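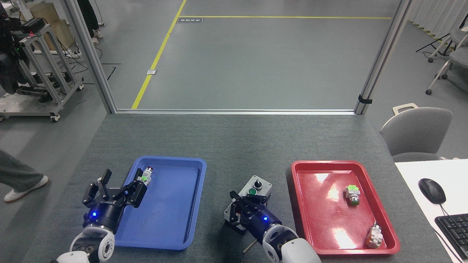

2 min read

The old textile mill at Tamgate closed in August, and the town is still arguing over what to do with its 48 looms. Horkeck wants 6 of them for its museum. The rest may go for scrap.
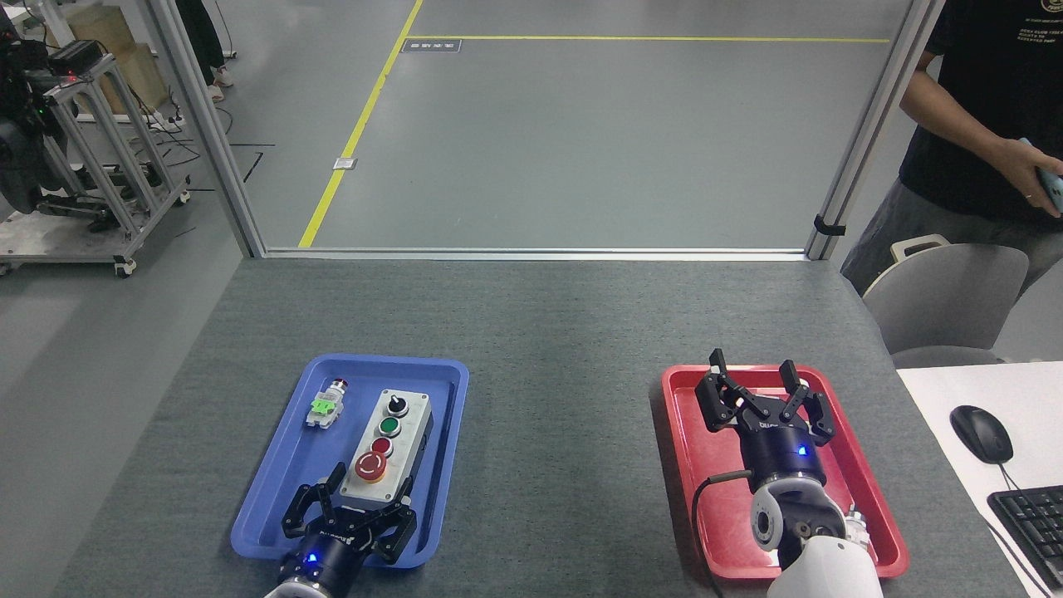 By Staff Writer, Langate Magazine

Scrap pays little – 300 dollars a loom, before hauling. The Correia building next door has room for 30, but its roof leaks.

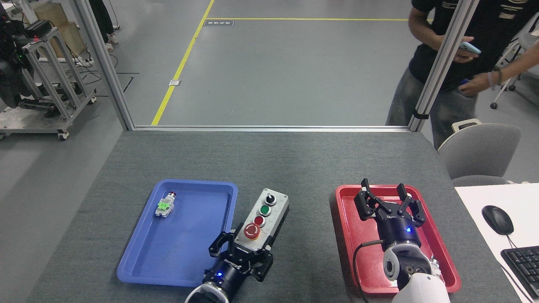

A control box with a selector switch, two push buttons and an emergency stop.

The town votes on the roof money in the spring.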